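Wirby W2 parallel gripper kit for hobby arms

Supplied by Hedus, Clusasstead. Self-assembly. Arm, controller and power supply not included.

The W2 is a two-finger parallel gripper for small bench-top and floor-standing arms. It is sold as a kit for home workshops and shared workspaces, and can be put together on an ordinary bench with hand tools. Both fingers are driven from one motor through a rack and pinion, so they open and close by the same amount on either side of the centre line. The palm housing comes in two halves and can be opened again for servicing without taking the gripper off the arm.

The kit replaces the earlier W1. The W1 used a belt, which needed re-tensioning after heavy use and could not be reached once the housing was shut. Owners of a W1 can reuse their mounting plate and cable. The fingers are not interchangeable.

What is in the box

Palm housing, front and rear halves
Finger plates, left and right
Rack pair and pinion, ready greased
Drive motor with 1,000 mm lead
Mounting plate, drilled for the Hedus pattern and blank on the reverse
Control board
Bag of screws, with spares
Printed assembly sheet
Download code for the simulation model

Tools needed

Hex keys, a small cross-head screwdriver, a flat file and a multimeter. A soldering iron is needed only if the motor lead is to be shortened. Thread lock is recommended on the finger screws and should be kept off the plastic parts.

Specification

Type: two-finger parallel, electric
Number of motors: 1
Mass without mounting plate: 1,057 g
Maximum grip force: 38 N
Force setting: adjustable in software
Position feedback: motor encoder, homed against the open stop
Connection: serial, four-wire
Housing: black, matt

The grip force is measured at the fingertips with the fingers half open. It falls off slightly towards the fully open position. The motor will hold against a stalled load, but should not be left to do so for long periods. If the board reports a temperature warning, open the fingers and let the housing cool before carrying on.

Assembly

Fit the pinion to the motor shaft first and tighten the grub screw on to the flat. Lay the rear half of the housing face down, drop in the lower rack, then the motor, then the upper rack. The racks are marked with a dot at the outer end. When both dots line up with the notches in the housing, the fingers will meet in the middle. If the dots are one tooth out, the fingers will still move, but will close off centre, and the open stop will be reached early.

Check the movement by turning the pinion by hand before closing the housing. It should be even over the whole travel. A tight spot near one end usually means a burr on the rack slot. Remove it with the file and wipe the slot clean. Do not add grease over filings.

Fit the front half of the housing and tighten the screws a little at a time, working across from corner to corner. The finger plates go on last. They are handed, and the inner faces must be parallel when closed. A strip of thin paper trapped between them should drag equally at the top and bottom.

Route the lead along the outside of the last joint with enough slack for a full turn in each direction. Most faults reported to us in the first weeks of use have been broken leads.

Mounting on other arms

The reverse of the mounting plate is left blank so that it can be drilled to suit. Lilian Athumani at the Pattinasarany shared workshop has drawn up hole patterns for several home-built arms, and these are in the download folder. Plates up to the thickness of the one supplied can be used with the standard screws. Thicker plates need longer ones.

Set the tool length in the arm's controller after mounting. The distance from the plate to the fingertips is given on the assembly sheet, but should be measured on the finished gripper, as filing and washers both alter it.

Simulation model

The download contains a model of the gripper with joint limits, masses and collision shapes. It is meant for checking reach and clearance before anything is run on the real arm. The collision shapes are simplified. The palm housing is treated as a single block, so a path that only just clears in the simulator will usually have a little more room on the bench.

A set of test rooms is included, with worktops, floors and loose objects. The cabinet door task was set up by Bakari Rugemalira and is the one used in the getting-started notes. Start with the force set low. Contact in the model is stiffer than contact with real timber, and grip settings should not be copied across without a trial on scrap.

Version 2 of the model corrects the finger mass, which was entered wrongly in the first release. Anyone who downloaded before November should replace the whole folder, including the settings file.

Known limits

The gripper is not sealed and should not be used where there is water, wet glue or fine sanding dust. The finger plates are bare and will mark soft or varnished wood at higher force settings. Pads can be glued on, but the closed position must then be homed again. There is no brake. If power is lost the fingers may be pushed open by hand, and a heavy load may slip.

The board remembers its last force setting and does not remember its position. It must be homed each time it is switched on, with nothing between the fingers and the open stop.

Spares and support

Racks, pinions, finger plates and housing halves are sold separately. Motors are supplied only with the lead fitted. Technical questions go to Akinyi Magesa, and orders and returns to Debora Cattaneo, both at the Clusasstead address. Please give the number stamped inside the rear half of the housing.

Related items

Wirby W2 finger plates, pair
Wirby W2 rack and pinion set
Wirby finger pads, self-adhesive
Hedus mounting plate, blank
Hedus four-wire serial lead
Wirby W1 belt, while stocks last

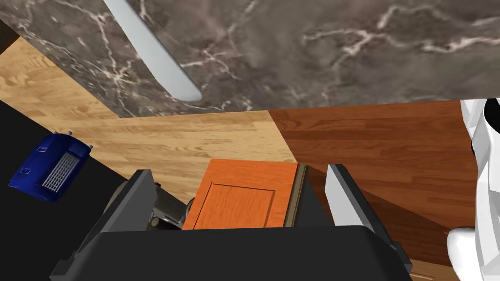 W2 simulation model: fingers open, with the cabinet door panel between them.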